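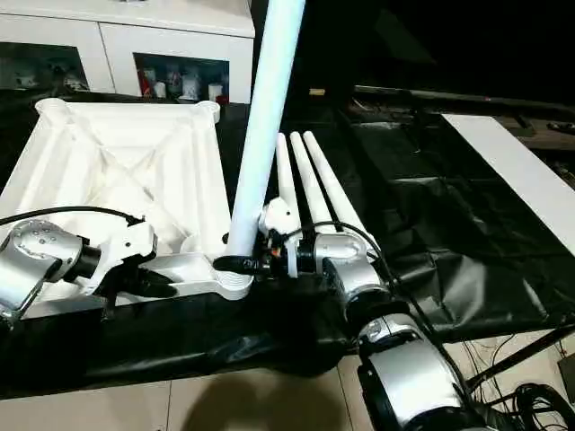 5.2 Open-day demonstration

Figure 4. The two arms at the assembly table. The left gripper rests on the near edge of the square frame, with one pole in its corner socket and three more lying behind the right gripper.

We showed the system to the public for the first time at the Nasari open day in June, and it was by far the most enjoyable part of the project! The task was the same one used in Section 4: a white square frame with a socket at each corner, and poles that have to be put into those sockets one after another (Figure 4). We picked it over the Lelta sorting task because visitors could tell what the arms were trying to do before anyone had said a word. Children in particular tended to call out which corner should come next.

The two arms share the work unevenly. In each run the left arm steadies the frame and the right arm handles the poles. Putting a pole into its socket looks easy, but the frame is light and will slide over the plastic sheeting if it is pushed from one side only, so the holding arm matters a good deal more than most of our guests expected. Several of them asked whether the left arm was switched off. It was a lovely question to get, and Doaa Helmy answered it by running the Eder controller with the left arm parked and letting people watch the frame creep across the table.

Demonstrations began at ten in the morning and were given in 6 sessions, with a break after the third. Over the day 775 visitors signed the book at the door. We made no changes to the software between sessions, apart from a lower speed limit that Mohcine Ouali set before the doors opened and which we then kept. The slower motion turned out to suit the audience very well — people had time to talk about a move while it was still going on.

Not everything went smoothly. The arms had to be stopped by hand 3 times, in each case when a pole had tipped against the rim of its socket and the controller kept pressing. We had met this fault in the laboratory, though less often, and we suspect the evening light through the hall windows, which our Plivton calibration had not covered. The contact check described in Section 6 was written the following week as a direct result.

We also left a comment sheet by the exit. Many visitors wanted to try guiding an arm themselves, and we would gladly offer that next time, with a spare frame and a good supply of poles.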